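3.2 What people told us about long, straight roads

I should say at the outset that I didn't set out to write about boredom. The Setasside study was meant to be about how people judge time on familiar journeys, and my questionnaire had one throwaway item near the end: "Is there any part of the trip you can't remember afterwards?" I nearly cut it to save space. Of the 424 people who sent the form back, 204 wrote something in that box, and many of them carried on over the page (and in one case down the side of the envelope).

Most of what they wrote was about roads like the one in Figure 4. I had expected people to lose the bits at the ends of a trip, the parking and the last few turnings, as that's what Lụa Kiều and I found in our earlier work with bus passengers. Drivers don't seem to do that. They keep the ends and lose the middle.
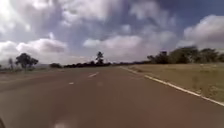 Figure 4. A straight two-lane road under broken cloud, with a dashed centre line.

It helps to separate two things that the replies tend to lump together. The first is a gap, where the driver says a stretch has simply gone. The second is what I've been calling a squash, where the stretch is remembered but feels far too short. Liam Clegg coded the replies with me and we argued over plenty of them – is "I blinked and I was at Plodeck" a gap or a squash? We went with squash, though I'm still not happy about it. Where we couldn't agree after two goes, the reply was left out of Table 6.

Gaps came mostly from people who drove the same way to work every day. Squashes were more of a mixed bag. Holidaymakers reported them, and so did people visiting family, and there was a lovely long reply from a woman who delivers bread to Grewal and said that she "gets to the second song and then it's the bakery again". I don't know what to do with that one statistically but I've kept it pinned above my desk.

What surprised me was how little people blamed tiredness. We'd given them a tick box for it and they mostly ignored it. They wrote about having nothing to count instead: no junctions, no bends, no shops. Several said the sky was the only thing that changed.

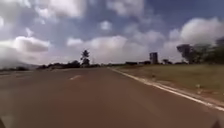
Figure 5. Road edge with a continuous white line, a narrow pale kerb strip and patches of bare reddish soil by the grass.

We then asked 20 of the drivers to come in and talk through a trip out loud, start to finish, while Liam ran a stopwatch out of sight under the table. This is a rough method and I won't pretend otherwise. The telling takes far less time than the trip did, so all we can compare is how much of the telling goes on each part. Even so, the pattern was hard to miss. People spent ages on getting out of Idetti, with its two roundabouts and the awful bit by the school, and then said something like "and then you're on the straight" and moved on. 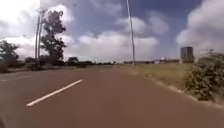 When we asked them to go back and say more about the straight, they could usually manage it, but what came out was general. They told us what it's like, in the present tense, and hardly ever what it was like on that particular trip. The tense change turned up so often that Lụa went back through the written replies to look for it, and it was there as well. I've put the full counts in the appendix, along with the coding rules and the list of replies we gave up on. Section 3.3 looks at whether having a passenger makes any difference.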